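4.2 Bedcovers with printed patchwork: what people count as "made"

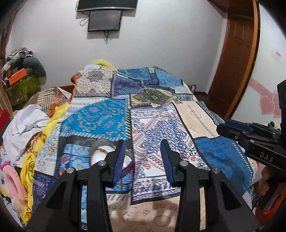
Figure 3. Bed with a patchwork-print cloth. Panels of different size and shape, with black bands and white dashed motifs printed between them.

Does a printed patchwork cover take longer to straighten than a plain one?
In our diaries a little longer, mostly with the bigger covers, and the extra time goes into squaring up the pattern once the cloth is already flat enough to sleep under.

That answer needs some unpacking and the rest of this section tries to do it. Diary method is in 3.1, so only the short version again. 60 households, each keeping a bed diary, 3943 entries usable after cleaning. An entry is one making of one bed: start, stop, what was on it, who did it, one line of free text. We dropped entries with no stop time. Also dropped the guest beds, which hardly anybody touched between visits.

Covers were sorted by the household, using our sheet, into plain, striped, all-over small print and patchwork. Patchwork was then split into sewn (real pieces, real seams) and printed (one cloth, the patches are only ink). The split was Oona Miettinen's idea and it turned out to matter more than the rest of the sheet. A sewn cover has weight and the seams give your hand something to find. A printed one is a single flat sheet of fabric and behaves like one. But it gets read by eye as if it had seams. The white dashed lines in Figure 3 are a good case of this – the eye takes them for stitching and wants them parallel to the edge of the mattress.

What people wrote. Three kinds of remark keep coming back in the free text for printed covers.

First, lining up. "Got it flat, then saw the black line was running off to the side, did it again." Entries like this come from the Clunholm households more than the Jakness ones. We think bed placement is part of it. In Clunholm most beds stood with one long side to the wall, so the far edge is hard to reach and the pattern is corrected from one side only, pulling. Pulling from one side skews it. Then it gets pulled back from the foot.

Second, hiding. People with busy prints said small wrinkles didnt show and they left them. Plain covers got smoothed with the flat of the hand a second time, often a third. This cuts against the first point and is why the overall difference is small. With a printed patchwork you lose time on direction and win some of it back on wrinkles. Where the panels are irregular, as with some of those in Figure 3, several writers said they gave up on direction altogether and only looked at whether the hem hung even.

Third, which way is up. We did not expect this one. A striped cover has two ways round that look right. A patchwork print may have one, and the household knows it by a favorite panel. "The blue goes at the pillow." "Flower one by the window or it looks wrong." Turning the whole cloth round after spreading it was the single most expensive correction in the diaries, and it was made more often by whoever did not usually make that bed. Children mostly left it the wrong way round. Nobody re-did it for them, or at least no one wrote it down.

Size. Covers that hung well over the sides were harder for everybody regardless of print. A cover wider than the bed can sit off-center by a hand's width and still reach both sides, so the mistake is only seen late. Printed patchwork makes it visible sooner becuase a panel that belongs on top ends up on the slope. Two writers said they used this on purpose, taking one panel as a marker and putting it in the same corner every morning. We would have liked more on this but the sheet had no box for it. See 6.2.

Laundry. After washing, the first making took longer than the ones that followed, for all types. The November entries are heaviest here, when the winter bedding came out and covers had been folded up for months. Fold lines on printed cloth were mentioned as annoying since they cross the printed lines at some other angle. Pitkänen's older scheme, which we borrowed for the sheet, puts washing days in with ordinary days. We kept them apart and would advise others to do the same.

A caution on the sewn group. It is small, 115 entries, and leans on a few households with one inherited quilt each. Those beds were made slowly and carefully whatever the pattern, so we don't compare sewn against printed for time, only for the kind of remark. The Tramon follow-up should have more of them.

Section 4.3 goes on to pillows, and wether they are placed before or after the cover.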